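Sorters wanted, Skusero lost property room

Skusero needs two patient people to work through a January's worth of things left behind by the public. Shifts are 15 hours a week, $26 an hour. You will empty bins, match items to claim slips and write tags a stranger can read. "Misc." is not a tag. Henrik Janssen will send it back.

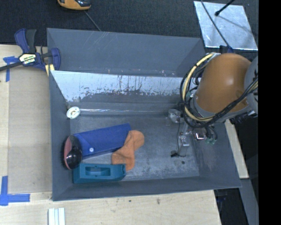 Sorting is easy until you have to decide what to call things. Umbrellas are umbrellas, and we have 209 of them. Then you get a bin with a round black-and-red brush, a crumpled orange cloth and a flat blue thing that might be a folder, and the tag still needs a noun. Applicants who enjoy that sort of argument should write to Panagiotis Berisha by 14 May 2019.

Contact | © Skusero | Back to top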